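5 de junio de 2025

Llevo semanas con la cabeza metida en los relojes de sol y ya va siendo hora de contarlo por aquí. Todo empezó en agosto pasado, en un pueblo donde paré a comprar agua: en la pared sur de la iglesia había uno pintado, medio borrado, y marcaba casi dos horas menos que mi móvil. Pensé que estaba mal hecho. ¡Qué va! Estaba perfecto, el que iba raro era mi móvil con su horario de verano.

## El sol no es puntual

Lo que más me ha gustado aprender es la ecuación del tiempo. El mediodía solar no cae siempre a la misma hora del reloj: en noviembre se adelanta más de un cuarto de hora y en febrero se retrasa casi otro tanto. Si marcas dónde cae la sombra a la misma hora durante un año entero, te sale un ocho alargado precioso, el analema. Yo llevo 80 marcas en la terraza, hechas a lápiz, y ya se adivina una de las panzas.

## Mi primer reloj

Es horizontal, de los más fáciles. El gnomon tiene que inclinarse lo mismo que tu latitud y apuntar al norte geográfico (el de la brújula no vale tal cual, a mí me costó una tarde entera caer en la cuenta). Las líneas de las horas no van repartidas por igual, se juntan hacia el mediodía, y trazarlas con transportador es un placer lentísimo.
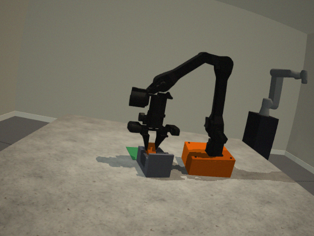

## Lo que viene ahora

- Un reloj vertical para la pared del patio, que mira un poco al este y me obliga a calcular la declinación. ¡Ya tengo el cuaderno lleno de tachones!
- Terminar el analema, si las nubes me dejan.
- Una ruta de 5 pueblos con relojes antiguos, que haré en agosto con bocadillo y sombrero.

Si conocéis alguno bonito, por feo que esté de conservación, dejadlo en los comentarios y lo apunto en el mapa.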